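Ketchup

Ketchup is a thick, sweet and tangy table sauce, made in most homes and factories today from ripe tomatoes, vinegar, sugar, salt and a handful of spices.

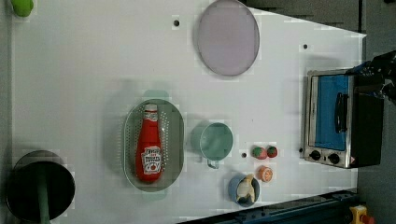

Was ketchup always made from tomatoes?

Older cooks made it from mushrooms, walnuts, oysters or small salted fish, and the tomato came along a good deal later.

In the town of Nulstead the sauce is still put up at home every September, when the gardens are full, and families simmer it slowly - often with a little clove - until it coats the spoon nicely.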